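Give me a robot that fails out loud!

I love a good failure report, and the one Gudrun Løken wrote up for Bultholm in April is a beauty. Her two-armed fruit sorter ran 1171 transfers, and on 196 of them the left arm stopped short and logged the move as done. No alarm, no red light, nothing – the software simply believed itself.

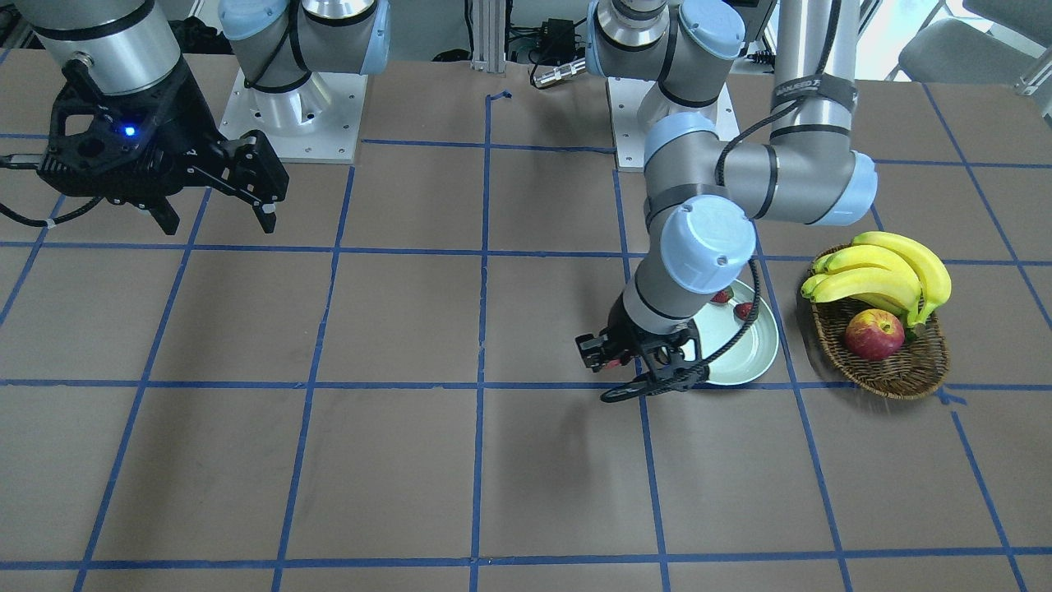

TRORNUM, September 10, 2026 – Two strawberries on a green plate, a gripper right at the rim, and I could watch this all day! But I want the arm to check before it says "finished." Løken's fix, a second look after every move, costs 90 milliseconds. Pay it, everyone. I would gladly pay 1000.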